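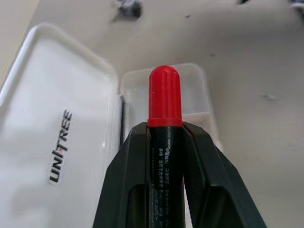 Marker or similar pen-like cylinder with a ribbed red cap and a black barrel.

Griklow Memorial Guest Book, Large
Reviewed 9/24/22

We ordered this for my father's service at the Pilkington chapel in August. The funeral home had its own book, but it was thin and had a printed verse on every page that he would not have cared for. The Griklow is plain. It has a gray cloth cover, a window in front for a photo, and 110 lined pages.

The paper is the best part. It is heavy enough that ballpoint and gel ink did not show on the other side. The lines are spaced wide, so older relatives with large handwriting had no trouble. Almost 80 people signed and we still had most of the book left. We have been using the back pages for the sympathy cards, held in with photo corners.

The binding is stiff at first. It would not stay open flat on the stand, and my sister ended up putting a small weight on one side. Open it the night before and press down a few pages in different places.

The photo window takes a smaller print than the listing says. Ours had to be trimmed on two sides. The glue strip behind it is weak and I added tape.

There is a family tree page in front with room for parents and grandparents but only four children. Dad was one of seven. I left that page blank and wrote the names on the one after it.

Shipping to Prunport took six days. If your service is sooner than that, buy locally. I would order the same book again for the paper.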